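Storodero Evening Kitchen Course
Handout 8: Plates, Color and the Single Fruit

Welcome back, everyone, and I hope you all had a chance to try the napkin exercise at home (if you didn't, please don't worry, it will keep until April). We are moving on to plates now, a subject I could happily talk about all night, so I have tried to put the main points on paper and leave us more time for the fun part.

Start with the color of the plate before you think about the food. A yellow or green fruit on a red plate jumps right out at you, even from across a room, while the same fruit on dark green goes quiet and a little moody. Neither one is wrong! Try both, and take a good long look before you decide.

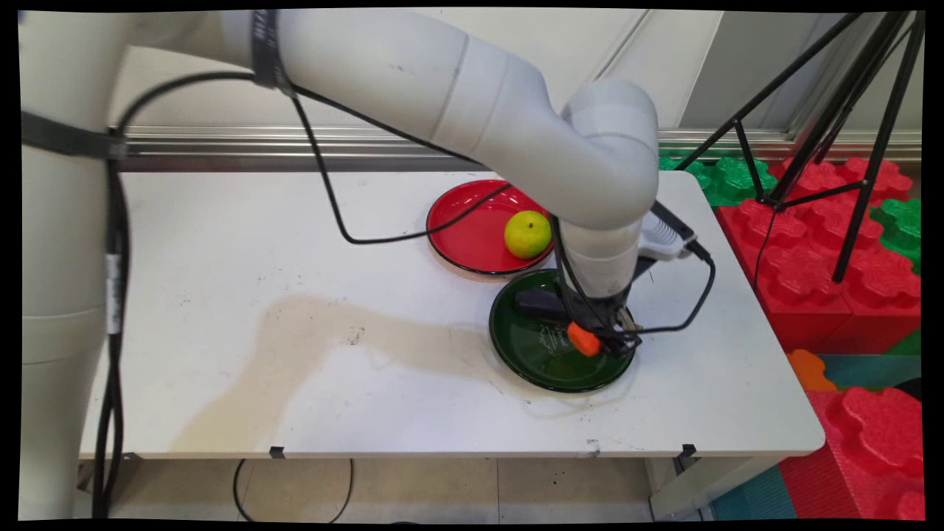 Fig. 1. Citrus on the red plate, with the dark green plate in front.

Notice how the fruit sits over to one side. Most of us put a single piece right in the center without thinking, and I still do it myself when I'm in a hurry, but sliding it over leaves a nice stretch of open color. The overlap of the plates is worth copying too, as it makes two round shapes feel like a pair.

A word on the table itself. White shows everything, stains and scuffs included, so look it over before you set anything down and decide whether you want a cloth.

For next time, please bring two plates in different colors and one fruit of any kind. Lemons, limes and small oranges all travel well in a coat pocket.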